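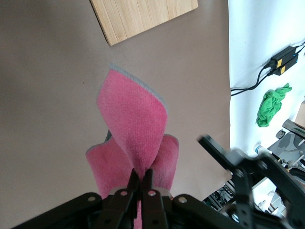

Clube de Robótica Livia — galeria do projeto Cillero

Terça-feira, 20 de fevereiro de 2018

Chegou a galeria do segundo período! O Cillero é o projeto deste ano no clube da Escola de Boresville: dois braços robóticos que aprendem a dobrar panos. Parece coisa pequena, uma toalha dobrada ao meio, mas experimentem explicar a uma máquina onde fica o canto de um tecido amarrotado e depois falamos. Somos 19 alunos, do 9.º ao 12.º ano, com a professora Zuzana Štěpánek à frente das sessões de programação e o Moataz Bouazza a cuidar da parte mecânica.

Quem quiser acompanhar só os vídeos pode saltar para o fim da página. Para os outros, aqui vai o que temos andado a fazer.

Agarrar
A toalha cor-de-rosa de microfibra é a nossa preferida de todas. Tem uma bainha cinzenta clara a toda a volta, e foi por aí que o grupo de visão pegou: em vez de procurar "a toalha", o programa procura a bainha, segue-a e tenta chegar a um canto. Quando a pinça apanha o tecido pelo meio, ficam dobras para todos os lados e é preciso passar ao segundo braço.

Passar de um braço para o outro
A parte mais bonita de ver ao vivo! Um braço segura, o outro aproxima-se e procura uma ponta livre. Os dois têm de saber onde está o parceiro, e a primeira versão do código não sabia. Andámos três semanas a resolver esperas infinitas em que cada braço aguardava que o outro se mexesse primeiro.

Pousar e alisar
Depois de segurar dois cantos, os braços baixam a toalha na mesa e puxam-na devagarinho. A velocidade conta muito. Se for rápido demais, o tecido faz uma onda e a dobra sai torta; se for lento demais, temos a sessão inteira gasta em duas toalhas (e gente a bocejar).

Os números do caderno
Até agora registámos 332 tentativas, e em 279 delas o braço conseguiu pelo menos agarrar o pano e levantá-lo da mesa. Dobras completas, das que contam para o regulamento, temos 22. Em outubro tínhamos zero, portanto estamos contentíssimos.

Afinar as pinças
Dois dedos, parafusos pequeninos e muita paciência. O Moataz insiste em que cada aluno desmonte e volte a montar uma pinça antes de escrever uma linha de código. Resulta: agora, quando alguma coisa prende, meia turma já sabe que deve olhar primeiro para os parafusos.

Cabos, cabos, cabos
Continuamos a aprender a arrumá-los. A regra nova é etiquetar as duas pontas e deixar folga suficiente para o braço rodar até ao limite. O pessoal do 10.º ano fez um esquema a cores que está colado na porta do armário, por favor não o tirem de lá.

Outros tecidos
A bainha contrastante ajuda imenso, por isso o próximo desafio são panos de uma cor só. Já começámos com os de algodão da cozinha e, sinceramente, é como voltar ao primeiro dia. Adoramos! Quem tiver em casa panos velhos, lisos, de preferência até ao tamanho de uma toalha de rosto, pode deixá-los na caixa do laboratório.

A caminho da Lumenta
Em abril vamos à mostra Lumenta, na categoria de manipulação, com uma equipa de seis alunos na bancada e os restantes a apoiar. Cada equipa tem dez minutos para preparar e quinze para dobrar. Já cronometrámos a montagem duas vezes: na primeira levámos catorze minutos, na segunda onze. Falta pouco!

Vídeos e código
Os vídeos das sessões ficam na pasta partilhada do clube, organizados por grupo. O código da pinça está na mesma pasta, com comentários em português, e a parte da visão vai para lá assim que a professora Zuzana acabar de a rever.

Os alunos que queiram entrar no clube ainda este ano podem aparecer no laboratório depois das aulas e falar com qualquer um de nós. Não é preciso saber programar.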